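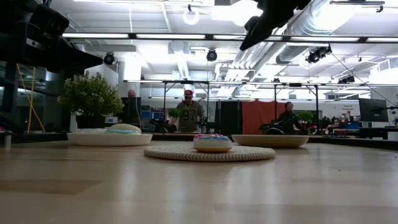 Bujar Zupan
@bujarzupan
6 December 2021

Got another email from my gym's app telling me sugar is "as addictive as cocaine." I've been hearing this line for years and I still want to know who decided it. A thread, mostly complaining.

2/ As far as I can tell, it comes from rat studies. Rats that were kept hungry for part of the day, then given sugar water. I'd go nuts for sugar water too if you took my breakfast away.

3/ The app is called Plaltora, by the way. It wants me to do a 30 day "sugar reset" starting in February. There's a fee. There is always a fee.

4/ I read the whole sign-up page so you don't have to. It says members "report feeling lighter." Which members? How many? Lighter than when? I wrote and asked. I got a coupon.

5/ To be fair, I went looking for their numbers. Way down in the small print: 2307 people started the reset, 881 answered the survey at the end. So most of them never answered, and the page is built on the ones who did.

6/ If you quit on day four and ate a bagel in your car, are you filling out that survey? I'm not.
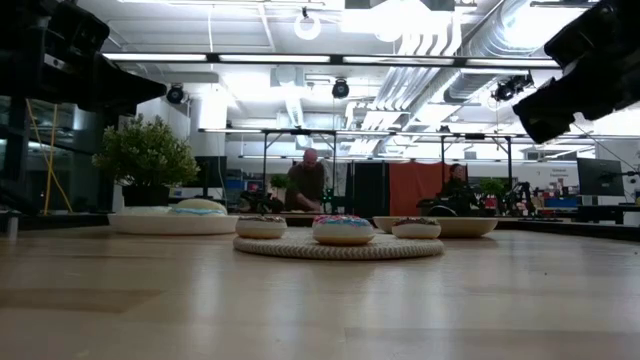 7/ My other problem is the word "reset." Reset what? Ask three people selling one and you'll hear taste buds, hormones, "gut." I'd settle for one of them picking an answer and sticking with it.

8/ Zulmira Moreira replied that she did one of these (the Sokevora one, not this one) and did drop some weight. I believe her. She also stopped drinking soda at her desk all day. I'd bet on the soda.

9/ And no, I'm not saying sugar is good for you. Eat less of it, sure. My dentist has been saying that since I was six and she never charged me for a login.

10/ Somebody's going to send me the Tustonell newsletter, so let me save you the trouble. I read it. It links to a blog, the blog links to a podcast, and the podcast guest sells powder.

11/ The powder has 700 mg of something called a "craving blend" per scoop. The label doesn't say how much of each thing is in the blend. I looked on both sides of the tub -- and under it.

12/ What I'd like to see: the same plan, half the people told it's a sugar reset, half told it's just a meal plan. Everybody gets counted, including the quitters. Then check back a year later. If it works, fine, I'll say so right here.

13/ Plaltora just emailed again while I was typing this. Subject line: "Bujar, are you afraid to feel better?" Unsubscribe link goes to a login page. Does anybody know how to get off this list?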